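# 정리하지 않은 책상에서 로봇을 가르치는 일

2025년 9월 8일

저는 한국어로 글을 쓴 지 오래되지 않았습니다. 그래서 문장이 조금 딱딱할 수 있습니다. 그래도 이 의견은 공유 작업실의 동료들이 읽는 언어로 쓰고 싶었습니다.

우리는 Flitach라는 작업실에서 로봇 팔 두 개를 만들고 있습니다. 프로젝트 이름은 Pedetti입니다. 지난 1월에 부품을 주문했고, 조립에는 3주가 걸렸습니다. 조립보다 오래 걸린 것은 토론이었습니다. 로봇이 일할 책상을 깨끗하게 비워야 하는가, 아니면 사람이 쓰는 상태로 두어야 하는가? 저는 처음부터 그대로 두자는 쪽이었고, 지금도 생각이 같습니다.

비우자는 사람들의 이유를 저는 이해합니다. 물건이 적으면 실패의 원인을 찾기 쉽습니다. 팔이 멈추었을 때 모터의 문제인지, 코드의 문제인지, 케이블에 걸린 것인지 구별할 수 있습니다. 저도 처음 보정을 할 때는 빈 책상을 썼습니다. 그때는 그것이 맞는 방법이었습니다.

그러나 보정이 끝난 뒤에도 계속 빈 책상에서만 연습하면, 우리는 빈 책상에서만 움직이는 기계를 얻게 됩니다. 우리가 집이나 작업실에서 로봇에게 부탁하고 싶은 일은 대부분 물건이 많은 곳에 있습니다. 펜을 컵에 꽂는 일, 케이블을 옆으로 치우는 일, 선반 위의 물티슈를 집어 주는 일 같은 것입니다.
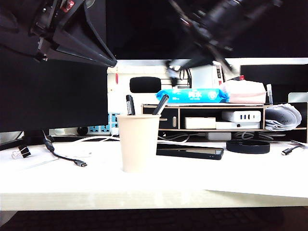 특히 케이블은 제가 가장 중요하게 생각하는 물건입니다. 컵이나 상자는 한 번 놓으면 그 자리에 있습니다. 케이블은 한쪽을 당기면 다른 쪽이 따라오고, 모양이 매번 다릅니다. 검은 스마트폰도 쉽지 않습니다. 화면에 조명이 비치면 카메라는 그 빛을 다른 물건으로 잘못 볼 수 있습니다. 이런 어려움을 연습에서 빼면 나중에 더 비싼 값을 내야 한다고 저는 생각합니다.

비슷한 토론을 Testbridge 모임에서도 했습니다. 그곳의 한 회원은 같은 동작을 1000번 반복해야 믿을 수 있다고 말했습니다. 저는 그 숫자에 반대하지 않습니다. 다만 같은 책상에서 1000번을 하는 것과, 물건의 위치를 조금씩 바꾸면서 하는 것은 가치가 다릅니다. 우리는 10번마다 컵과 케이블의 위치를 바꾸기로 했습니다. 귀찮은 규칙이고, 저도 가끔 잊어버립니다.

물론 책상을 그대로 둔다는 말이 안전을 포기한다는 말은 아닙니다. 물이 든 컵은 치웁니다. 칼도 치웁니다. 팔이 닿는 범위에 사람의 손이 들어가면 반드시 전원을 먼저 끕니다. 두 팔이 같은 선반 쪽으로 동시에 내려갈 때는 속도를 낮춥니다. 이 부분에서는 저도 양보하지 않습니다.

돈에 대해서도 한마디 하고 싶습니다. Nasrallah 작업대처럼 로봇 전용으로 파는 가구를 사자는 제안이 있었습니다. 저는 반대했습니다. 그 돈이면 예비 모터를 살 수 있고, 우리는 벌써 모터를 몇 개 태웠습니다. 또 전용 작업대가 생기면 로봇은 방의 한쪽 구석으로 가게 됩니다. 그러면 회원들은 로봇을 피해 다니고, 로봇은 우리의 평범한 물건을 만날 기회가 줄어듭니다.

저의 의견이 모든 작업실에 맞는다고 주장할 생각은 없습니다. 처음 팔을 만드는 분이라면 빈 책상에서 시작하십시오. 팔이 원하는 위치로 잘 움직이면 그다음에 컵을 하나 올려 보십시오. 그리고 케이블을 하나 올려 보십시오. 우리 작업실의 다음 연습은 밤 11시까지이고, 책상은 지금 상태로 둘 예정입니다. 반대하는 분도 와서 직접 보고 이야기해 주시면 좋겠습니다.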